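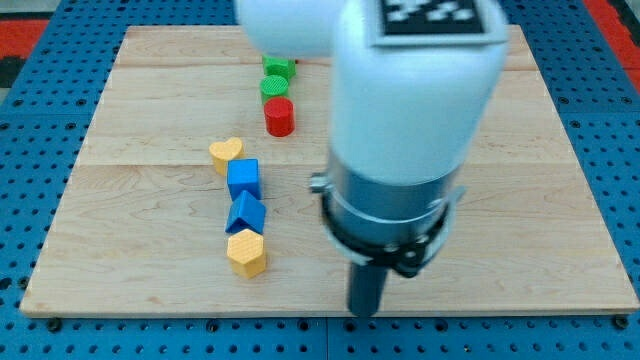 About Grurkeck

Grurkeck tests whether machines can do ordinary chores. We work on household jobs and light shop-floor jobs: putting things away, sorting, laying out, clearing, wiping, folding. Clients send us an arm, a controller or a complete system, and we report what it did, how often it did it and what a person had to do to help. We don't build robots and we take no commission on their sale.

The company was set up by Miklós Deák and Meenakshi D'Souza, who had worked together on packing lines at Grurnwood. Both had sat through demonstrations in which a machine did one task very well, once, with its designer standing beside it. They wanted figures for the other days of the week.

What we test

Our bench work begins with toy blocks on a wooden board. Cubes, cylinders, prisms and the odd heart are cheap, brightly coloured and easy to replace, and the shapes raise most of the questions that come up later with crockery or machine parts. A cube offers parallel faces. A cylinder can roll once it is knocked over. A triangular prism has a sloping face, and a tool that comes straight down on it may push it sideways. Tidying blocks is also a real chore, as any parent will confirm.

The arm works from above, over a board fixed to a perforated surface, so that a layout can be repeated. Printed markers are used where a camera needs a fixed reference. Once a system copes with a known layout we change it: different spacing, different order, pieces touching, pieces lying down.

After the bench come the rooms. We keep a kitchen, a utility room and a small stores area with shelving and a packing table. Tasks there are set by the client or drawn from our own list, and each is written down in the words one would use to a new member of staff. "Put the clean mugs in the cupboard" is a complete instruction. If the system needs it broken into 23 smaller ones, that goes in the report.

How we score

A standard run is 433 attempts at one task. Each attempt is marked as finished, finished with help, or not finished. Help means any touch, restart, typed correction or moved object after the start signal. Time is taken from the instruction to the point at which the last item is in place and the arm is clear.

We also record setting-up time, which is often left out of published results. A machine that clears a table in two minutes and takes a morning to prepare has a limited use in a house. On a shop floor the same machine may be a sensible purchase, provided the table looks the same every day.

Damage is listed item by item with the cost of replacement.

Can they do the chores yet?

Some of them, under conditions. Our present view, which we revise each December, is as follows.

Picking up rigid objects of known shape from a flat surface is close to routine. The remaining failures are mostly small things pressed against one another, where there is no room for the tool.

Sorting by colour or shape is dependable under steady light. It gets worse in rooms with a window.

Loading a dishwasher can be done slowly with a fixed set of crockery. Mixed crockery from a real household still needs a person near by.

Folding is uneven. Towels are fair, shirts are poor, and fitted sheets have been withdrawn from the standard list until somebody asks for them.

Wiping is easy to carry out and hard to check. Most systems we have tested can follow the path of a cloth over a worktop. Few can tell whether the worktop is clean.

Shop-floor work is further on than housework, largely on account of the floor. Parts arrive in the same tray, at the same height, facing the same way, and someone is paid to keep it so. Homes have no such arrangement.

People

Miklós Deák runs the bench and is responsible for the test methods. Meenakshi D'Souza deals with clients and signs every report. Béla Vass looks after mountings, tools and safety checks. Yara Abu Hammour writes the scoring software and keeps the results archive, which holds 3,000 completed runs. Kálmán Medve manages the test rooms and sets the tasks – he spent most of his working life in hotel housekeeping, and his standard for a made bed is the one we use.

Working with us

Testing is booked by the week. Clients may attend the first day and are asked to stay away for the rest. Reports belong to the client, who may publish them whole or leave them unpublished; we don't permit extracts. Two of our methods, Potgieter for pick-and-place and Astier for soft goods, are free to download and may be used without our involvement.

Visits to the test rooms are by appointment. Please wear closed shoes.

Page last revised May 26, 2025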